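The round table comes up within the first minute of our visit to Peswood, before coats are off. The owner of this two-room workshop asked us to leave names out ("put the shop's name on it, the shop is what people need to find"), so the owner is simply the owner here, and the owner loves round tables.

"I'd make nothing else if people would let me," the owner says. "Someone comes in wanting a rectangle for eight and I'm already drawing a circle on the back of the envelope. You sit down at a round table and you've got everybody's face! And where do you put the extra guest? Anywhere. You shuffle over."

Peswood has been repairing and refinishing wooden furniture for 16 years, and building it for a little less than that. Repairs still pay most of the bills. On the morning we came by there were chair legs in clamps along one wall and a sewing cabinet with its lid off, waiting for a hinge that had been ordered twice. But the round tops get the good bench by the window, and they get most of the talk.

It started with a kitchen table from a family called Ardeleanu, who wanted it saved after years under a leaking plant pot. The black ring went deep. The owner, who had never refinished a full top before, sanded through three evenings and was sure it was ruined.

"Then I wiped it down with mineral spirits to see where I was, and the grain came up, and I just stood there. I called my sister. I said, you have to come look at this table. She drove over! She thought something had happened to me."

Ask about grain and you should have a chair handy. The owner likes it long and straight on a round top, and has strong feelings about which way it points.

"With a rectangle you don't think about it, the boards go the long way. A circle doesn't have a long way. So you're free, and that's wonderful, but you still have to live with it once it's in the room. I tell people to turn it. Put it where the light comes in across the grain in the morning and leave it a week, then give it a quarter turn and leave it another week. You'll have a favorite. My own one at home is on a slant to everything and my mother straightens it every time she visits."

She can't straighten a circle, we point out. "She looks at the grain. She's where I get it from."

Finishing is slow work. A top gets 80 grit only if there's old varnish or damage to clear, then finer papers by hand, always along the grain, and the edge is saved for the end of the day when the arms are tired and there's no temptation to push. The owner does the edge with paper wrapped around a piece of old garden hose, split down its length.

"Run your hand along it with your eyes closed. Your eyes will forgive a flat spot and your hand won't. I go all the way around, then I go the other way, and I usually find one more place."

For the varnish Peswood uses a thin clear coat called Somine, brushed on and rubbed back between coats. The owner tried a harder, glossier product for a couple of seasons and went back.

"It looked like candy. Some people want that, and fine, I'll do it if you ask. But I like being able to tell it's wood when I put my elbow on it. And a thin coat you can fix. You get a scratch, you rub that part down, you blend it in, you're done before supper."

The color question comes up with nearly every customer. People bring in a photo of a pale table and an old top that is closer to orange, and want one to turn into the other. The owner will usually try to talk them out of staining.

"Warm wood gets a bad rap. Give it a white wall and a blue bowl and it sings – it really does. And look close, it's hardly ever one color. You get honey in one spot and tan a hand's width over, and a darker streak going through. If you stain it all to match you've paid me to take the best part away. I've said that to people holding their checkbooks."

Daily care, by the owner's account, is a damp cloth and a dry one after it. No sprays with silicone in them. Felt under anything with a rough foot. Hot pans go on a trivet, and if one doesn't, call the shop before you try the mayonnaise trick.

Most of the tops that leave Peswood go to kitchens, though a few have gone to offices and classrooms, and the December list fills up early with people who want theirs back before family arrives. There were 32 jobs on that list last winter. The owner's working notes on finishes are shared under the heading Gratum, on a sheet pinned beside the door, and customers are welcome to copy from it.

We asked what's next. A drop-leaf, it seems, for a very small apartment.

"It's round when it's open," the owner says, already looking for the drawing. "Half a circle when it's folded! Wait, let me show you the hinge."
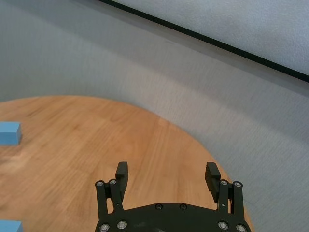
A round wooden table with a light varnish and long, straight grain.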